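Chapter 7
Planning in Rooms That Do Not Exist

Learning goals
After this chapter you should be able to set up a motion planner in simulation, read its failure log, and explain why a high success score made you nervous.

7.1 The agreeable room

Simulators are polite. They reset when asked, they never charge for a broken gripper, and if you tell them gravity is optional they take your word for it. Beginners find this restful. They write a planner on a Tuesday, run it 1,499 times overnight, and come in to a column of green check marks.

Our running example is Culus, a small open planner for two-armed mobile robots. It takes a goal ("open the yellow drawer"), a map of obstacles, and the current joint angles, and it returns a path for both arms. Culus is good at paths. It has no opinion at all on whether the map is sensible, and will plan around a floating loaf of bread with the same care it gives a cabinet.

The map comes from the perception side, which we built in Chapter 5. The robot's view includes a good deal of robot, and the first job is to mask out its own body before anything else gets labeled an obstacle. Skip this step and Culus will report, correctly by its own lights, that the robot is in collision with itself and should stay put.
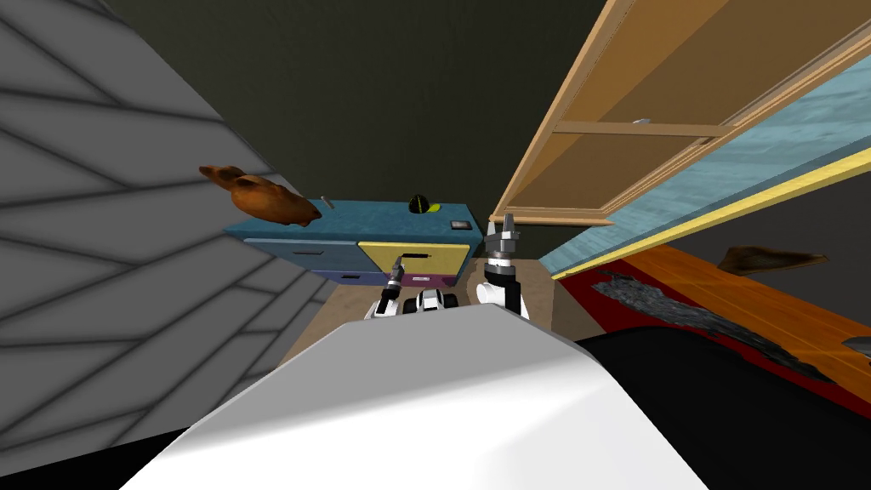 Butcombe, who read a draft of this section, objected that self-masking belongs in the driver and that students shouldn't have to touch it. We agree about where it belongs. We have also met drivers.

7.2 What the planner is told

Each planning request has 2 parts, a world snapshot and a goal. Set the time limit to 25 seconds for now. Exercise 7.1 asks you to lower it until something breaks, and to write down what broke first.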